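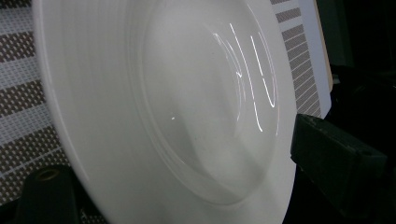 FROM THE WORKBENCH

I spent Thursday picking up plates. The same wide-rimmed white one, over and over, with the hand-held gripper, because that's how the table-clearing policy gets its lessons now: I do the job, the camera on the tool records it, and the arm learns from my grabs (good and bad!). We're at 1649 demos and Salamatu Effiong wants 2000 before she'll start another training run at Murkham, so guess what I'm doing next week.

Glossy plates are a pain, by the way. The ceiling lights smear into squiggles in the glaze and they move every time your wrist does, so I've been slowing way down as the fingers close on the rim. Patterned placemats stay in, too – Salamatu loves them, my eyes don't. If you've got a free hour and steady hands, come do a batch with me. I'll bring the snacks.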